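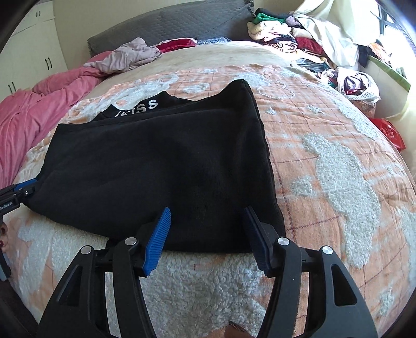 제4장 옷 개는 손, 가르치는 손

세탁 공장에서 가장 늦게까지 사람 손에 남은 일이 무엇일까요? 세탁도 건조도 아닌 개기입니다. 수건처럼 네모난 천은 오래전부터 기계가 접어 왔지만, 후드가 달린 옷이나 소매가 안으로 말려 들어간 옷 앞에서는 기계가 번번이 멈추었습니다. 천은 잡는 순간 모양이 바뀌니까요. 바로 그 점 때문에 이 장의 주제가 무척 재미있습니다!

이 장에서는 의류 대여 업체 벨리저(Velliser)의 정리 작업장을 따라가 봅니다. 하루에 들어오는 옷은 3000벌, 한 조가 손으로 개던 양은 677벌이었습니다. 2024년 4월 이 작업장은 접기 공정에 로봇을 들이기로 했는데, 첫 단계는 로봇 설치가 아니었습니다. 직원들이 손에 쥐는 집게형 그리퍼로 평소처럼 옷을 펴고 접으며 동작을 기록하는 일부터 시작했지요. 집에서 침대 위에 옷을 펼쳐 놓고 연습한 사람도 있었습니다.

접기만 9년째 해 온 냐이 당(Nhi Đặng) 씨는 이때 처음으로 자기 손을 유심히 보았다고 합니다. "검은 옷은 솔기가 잘 안 보여서 손끝으로 찾거든요. 집게로 하려니 그걸 눈으로 찾아야 했어요. 처음엔 답답했는데, 나중엔 어디를 잡아야 하는지 말로 설명할 수 있게 됐죠."

몸에 밴 요령이 말이 되고 자료가 되는 이 과정을 '암묵지의 형식화'라고 부릅니다. 여기서 질문이 줄줄이 생깁니다. 기록된 동작은 누구의 것일까요? 시범을 보인 시간은 어떤 임금으로 계산해야 할까요? 벨리저에서는 시범 314회를 마친 직원에게 '동작 지도' 수당을 주기 시작했지만, 조장 거스 두셋(Gus Doucet) 씨는 수당보다 작업 속도의 기준을 누가 정하느냐가 더 큰 문제였다고 회상합니다. 기계가 쉬운 옷을 맡자 사람에게는 까다로운 옷만 남았고, 예전 목표량은 맞지 않게 되었습니다.

4.1절에서는 부드러운 물체를 다루기가 왜 어려운지 살펴보고, 4.2절에서는 시범을 통한 학습의 원리를 익힙니다. 4.3절에서는 직무가 나뉘고 다시 묶이는 모습을 벨리저의 근무표로 분석합니다.

먼저 해 보기
긴소매 옷 한 벌을 양손의 엄지와 검지만 써서 개어 보세요. 어디를 먼저 잡았는지, 몇 번이나 고쳐 잡았는지 적어 두었다가 4.2절을 읽을 때 꺼내 봅시다.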